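What Happens to a Coat After Winter: Clothing Reuse in Brirosley

Final report, Households and Materials project

When our group first sat down to choose a topic, we had a long and happy argument over whether anybody would want to read about old coats. We are so glad we stuck with it! Coats are bulky, they cost a good deal, and most families have at least one that no longer fits anyone in the house.

We spent our project time in June visiting two places in Brirosley that take in used clothing, the Grematwood exchange and the smaller Solov shop across the river. We also asked five households to keep a simple diary of what they gave away and what they kept (they were very patient with our reminders).

Four of the five households gave away at least one coat. The fifth kept everything, mostly for sentimental reasons, and wrote us a lovely page about a raincoat that had been through three children. Broken zippers were the most common reason a coat sat in the closet, and nearly 3 weeks passed, in one case, between deciding to donate and getting to the drop-off.

Hanging space came up again and again in our conversations, since folded coats crease badly and get forgotten at the bottom of a bin. We ended up reading a fair amount about racks and rails.
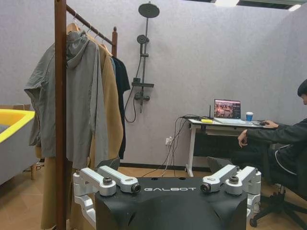 Khondokar thought we had been too easy on the zippers, and wrote in the margin of our draft that a repair table on Sunday afternoons would put more coats back on backs than any amount of extra rail. We added a question on mending to the second diary sheet, and its answers are in the appendix.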